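# Cords under the desk, part two

The desk is back against the wall as of last night, and I've started sorting out what plugs in where.

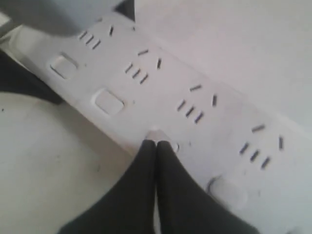

My rule for this round is that everything on the desk runs to one strip, and anything that doesn't fit has to go somewhere else in the room or get unplugged for good. Before this I had a short strip behind the file cabinet and an extension cord that came around from the closet side. The extension cord is now coiled up in the garage, where it should have been all along.

I began by pulling every plug and laying the cords out on the carpet. Two of them didn't belong to anything I still own. One was for a Galine scanner that I gave to my brother-in-law when we left Kemville, and I've mailed it to him. The other one I can't identify, so it went into the drawer with a tag that says "unknown, November."

What stayed:

- monitor
- laptop charger
- desk lamp
- the little Nordin speaker

The printer moved to the bookcase and has the wall outlet there to itself. I print maybe twice a month, so walking across the room for it is fine. The phone charger went to the bedroom. I've wanted it out of the office for a while — I pick the phone up every time it lights.

The laptop charger gave me the most trouble. It has one of those fat bricks that hangs over whatever is next to it, and I tried it in a few positions before giving up and buying a short pigtail cord at the hardware store on Dundton Road. The pigtail lets the brick sit on the floor beside the strip. It isn't pretty, but it's behind the desk leg and I can't see it from the chair.

For labels I used masking tape folded over the cord close to the plug, with the name in marker on both sides. Digby Ormsby left a comment on the last post saying that masking tape dries out and falls off, and that I should use bread bag clips. He may be right. I had masking tape in the house and we had no bread clips, so tape it is for now. I'll report back if they start dropping.

I also want to answer the question about space heaters, which came up twice. I don't plug ours into a strip, even on cold mornings. It goes straight into the wall by the door, and I turn it off when I leave the room. The manual says the same thing.

The only part I haven't settled is where the strip should live. I thought about screwing it to the underside of the desktop, but the desk has a metal crossbar right where I'd want it. The back leg is another choice, though then I'd have to crawl under to reach anything. I may put up a small shelf 6 inches off the floor, which would keep it clear of the vacuum. I have a leftover piece of pine that's long enough and a box of brackets, so it wouldn't cost me anything.

The router is next. It's still on top of the file cabinet with its cord looped over the side, and the cable coming in from the hall is too short to reach the bookcase. I'll measure this weekend and order a longer one.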